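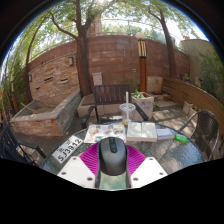
Miselard Historical Society and Museum
Minutes of the Regular Board Meeting
November 3, 2024

The meeting was called to order by the chair at the long table in the reading room, the furnace in the main hall having once again decided to make itself heard over everybody. A quorum was present. Two board members had sent their regrets ahead of time, and we missed them both. Several members of the society sat in, along with a couple visiting from Plarden who had read the notice in the library window and were made very welcome.

Approval of earlier minutes

The minutes of the last meeting were read and approved with one correction. The old sign given to us by the feed store should have been listed as a loan and not a gift. The secretary apologized for the mix-up and has already written to the family, who were gracious about it and said we may keep the sign on the wall as long as we like.

Money report

The report was passed around and gone over line by line. Door donations since the August meeting came to $611, a good deal better than the same stretch last year, and most of it arrived over the two weekends of the quilt display. The gift shop had a slow month but picked up when the new postcards came in. The heating bill has not arrived yet and everyone is bracing for it.

There was some talk about whether to move part of the savings into a certificate at the bank. Opinions differed, and after a friendly back-and-forth it was agreed to leave things where they are until the roof estimate is in hand. The report was accepted as read.

Curator's report

The curator began by saying what a pleasure the fall has been, with the school groups coming through and the leaves so pretty on the front walk. The Plarden fourth graders came on two mornings and were especially taken with the butter churn. One boy asked if he could come back and work here, and he was told to ask again when he is a little taller.

Most of the report had to do with the new exhibit, which is to be called "Threads of the Valley: Mill Work and Home Work in Miselard." The exhibit will take up the whole of the east gallery and stay up through next summer. It will tell the story of the Koech Woolen Mill from the laying of the foundation to the last shift, and alongside it the story of the sewing, mending and weaving done at home by people who in many cases had put in a full day at the looms already.

A Koech descendant has been in touch by letter and is lending the mill's pay ledgers. The curator has been through the first of them and found 336 separate names, a good many of which are still on mailboxes in town. It is hoped the ledgers can be opened to a different page every few weeks, so that families who come back will find something new. A member asked if people could look up their own relatives. The curator would love that but is worried about the bindings, which are weak. After discussion it was agreed that the pages should be copied first and the copies put in a notebook that visitors can thumb through as they please.

The copying will take some time. The student intern has made a good start on the photograph collection at the office computer, and when that job is finished the ledgers will be next in line. There are 3,000 photographs in the collection all told, counting the glass plates, so the board was asked to be patient, and promised that it would be.

Other items the curator mentioned:

The hand loom from the Amia farmhouse has been cleaned and is back together, except for one treadle that needs a new pin. A retired machinist in the society has offered to make one.

The mannequins are in poor shape. Three have lost hands, and one has a crack down the face that the schoolchildren find either wonderful or terrible. The board approved buying two dress forms, plain ones without heads, so the crack will not be a problem again.

The case in the front hall still sticks. Please do not force it. Lift the door a little and then slide.

We have been offered a second upright piano. The curator would like to say no thank you and asked for the board's blessing in doing so, which was given without a dissenting voice.

Building report

The north gutter came down in the wind and has been put back up with heavier brackets. The roof over the east gallery did not leak during the same storm, which is welcome news with the exhibit going in there, though the ceiling stain is still visible and ought to be painted before the opening. One roofer has been out to look and has promised a written estimate. A second has been called twice and will be called again.

The ramp at the side door was discussed at some length. It meets the code, but in wet weather the boards get slick, and a visitor said as much in the guest book. Grit strips were suggested, and so was a rubber mat. A member who uses the ramp herself spoke in favor of the strips and said mats curl up at the corners and catch a wheel. The board thanked her and voted to put down the strips before the first frost, if the weather will hold off that long.

Programs

The winter talk series is nearly filled. The January talk will be on the covered bridges of the valley, February will be ice cutting on the pond at Amia, and March is open. A suggestion was made for a talk on the Miselard town band, which played every summer in the park for two generations and about which we have a box of sheet music, a drum and very little else. If anyone in the society has a relative who played in the band, or an old program tucked away in a drawer, the program chair would be so glad to hear from you.

Attendance at the cider social was very good and the doughnuts ran out early. It was agreed to order more next year. There was also a request for chairs outdoors for those who cannot stand long, and the church next door has kindly said that we may borrow theirs.

Opening of the new exhibit

A good part of the evening was given over to this. The board settled on an afternoon opening with cookies and coffee, free to all, and a short program in the east gallery at two o'clock. It was felt that the remarks should be kept brief. At the last opening they went on for the better part of an hour while the coffee got cold, and a few of us who were at the microphone that day took the point in good spirit.

Invitations will go by mail to members and to the Koech family, with a notice in the paper for everyone else. A member offered to bring her grandmother's spinning wheel and give a demonstration, and this was accepted with real pleasure. She asks only for a chair without arms and a spot away from the draft.

Some concern was raised over parking. The lot holds 20 cars if people are careful, and people are not always careful. The bank has let us use its lot in the past and will be asked again.

Old business

The cemetery survey at Plarden is on hold until spring. The maps are in the flat file, second drawer, and should be put back there after use.

The question of Sunday hours was taken up again. Those in favor noted that families are free then, and those against noted that so are the people who staff the desk. It was tabled for the third time, with some laughter.

New business

A motion was made to raise the household membership by five dollars a year, the first increase in quite a while. It was seconded and talked over. Some worried about older members on fixed incomes, and so the motion was changed to leave the senior rate exactly as it is. The amended motion passed.

A member asked if the society would consider recording the memories of people who worked at the mill before it closed, as there are fewer of them every year. This met with warm agreement all around the table. The curator will look into borrowing a recorder from the library and will draw up a list of names, and anyone with a neighbor, aunt or uncle who ought to be on it should leave a note at the desk.

The visitors from Plarden were invited to speak and told us that one of them had an aunt in the spinning room at Koech for most of her working life. She still has the aunt's lunch pail and scissors at home, and she would be willing to lend them. The curator was out of her chair to get a loan form before the sentence was finished.

There being no further business, the meeting was adjourned. Gingerbread was served afterward, and the recipe will be in the winter newsletter for all those who asked.

Respectfully submitted by the secretary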